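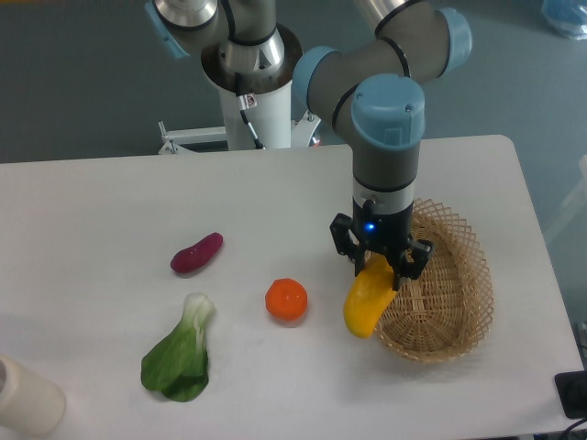
Pepper at the basket rim, fingers shut, blue light on.

2021-08-22, workshop notebook, basket job

Long session on the arm and I want to get it down before I forget which number went with which setting. Kettle on, notes open, still got the taste of cable dust in my mouth.

So where we'd got to: pick up a thing from the left of the table, carry it across, put it in the wicker basket. The foam blocks have been fine for ages and I was sick of looking at them, so I went through the veg drawer at home and brought in real stuff. Yellow pepper, a mandarin, a sweet potato (the purple-skinned sort), and some bok choy that I'd really bought for dinner.

The pepper is the one I was dreading and it's the one that taught me most. It's shiny and it's curved, so the fingers never meet it square. With the grip force at 100 it held, but there were two dents in the skin afterwards and one of them had gone through. Took it down to 68 and it held just as well, no dents. I'm leaving 68 in the Nesadano config as the default for anything soft. If you're using the foam blocks you can put it back up, just please put it back down again when you've finished!

The way it hangs is the next bother. Pick it up near one end and the rest droops off down and to the left, and the script only knows where the fingertips are. It has no idea there's a good bit of pepper dangling below them. Crossing the rim at the old height, the low end caught the weave and dragged the whole basket along with it. I lifted the carry height by 191 mm, which is far more than it needs, and yes it looks silly, like a crane unloading a ship. But it clears. I'd like to bring it down in steps next time and find where it starts to touch. Proper answer is to work out the droop from the overhead picture before we move, and I had a go at that in April and got fed up with it. Might be worth another look now we've got better lighting over the table.

Basket itself: lovely thing to look at, pain to find. It's an open lattice, so the table shows through the gaps and Firnudine kept splitting it into bits and picking one of the bits as the target. I turned the smoothing right up and it now gets one oval most of the time. Still fell over when my shadow went across it, so stand back from the table while it's looking. Somebody suggested lining it with a tea towel. I'm resisting that for now, I want it to cope with the basket as it is.

Mandarin: easy, grabbed it every go. The skin's got enough texture that it doesn't slide about.

Sweet potato: depends entirely on how it's lying. Across the fingers, fine. On the slant it sometimes pinches one end and the thing swings round. Need to set the wrist angle from the long axis and I just haven't written that bit yet.

Bok choy: leaves no, stalk yes. It kept going for the middle of the dark patch, which is all leaf, and came up with nothing or with a torn corner. I've told it by hand to aim for the pale end and that works, but it's a cheat and it's marked as a cheat in the script.

Speed. I had it on 600 out of the packet and the stop above the basket was making the whole mounting frame shudder. Went round the bolts at the foot of the column with the MacDonald spanners and found one that took nearly half a turn. Better after that, but I've left the slow-down on the last stretch in anyway. Whoever last had the frame apart, can we have spring washers on those please, there's a bag of them in the Nornar drawer under the vice.

Cable down the front of the column is all right for now. I watched it through a full sweep and it doesn't pull, but it does slap a bit on the fast return. Two more clips would sort it.

To do, in whatever order I feel like:
Carry height down in steps, with the pepper
Wrist angle for long things
Clips for that cable
Save the smoothing value properly, at the moment it's only on my laptop
Try an aubergine? Big, slippery, heavy, could be awful

Dented pepper went into the omelette. Left the basket on the shelf by the door, please don't put screws in it.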